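Zando felt food set: a review from robotics club
Posted 22/02/2024

We bought the Zando felt pantry for the after-school robotics club, which I help run with Njoroge Khaemba, and it has had a lot of use since October, so I think I can give a fair opinion now. The club's project this year is pick and place: the students program the arm to take groceries off a table and put them away. Our old wooden blocks were fine for learning, but the kids were so bored with them!

There are 70 pieces in the box and I paid $109, which made me wince a little. The stitching is good though, and the shapes are all different (round things, long things, floppy things), so every piece gives the students a new problem to argue over. Felt is forgiving too. If somebody sets the grip too tight, the fabric squashes a bit and you carry on.

The ketchup bottle is the club favorite, label and all. 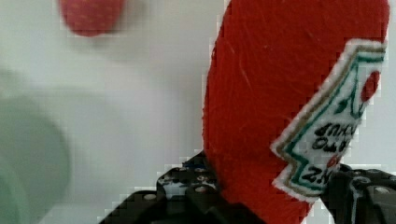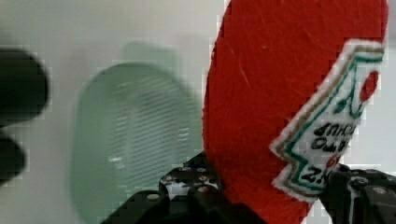 Now for the grumbles. Felt picks up fluff like crazy, and the lighter colors look grubby by the end of a week. I've had 2 seams open up, both on the sandwich bread, and had to sew them back myself. The storage bag is useless, way too small once everything has been taken out and stuffed back in. We use a big tub from the hardware store.

I also tried the cheaper Baludden set at home. It's okay for little kids playing shop, but the pieces are so thin that our gripper could hardly get hold of them, so I wouldn't bother with it for a club.

I'm giving the Zando set 7 out of 10. I'd go higher if they sold single replacements, and I've emailed to ask about the bread.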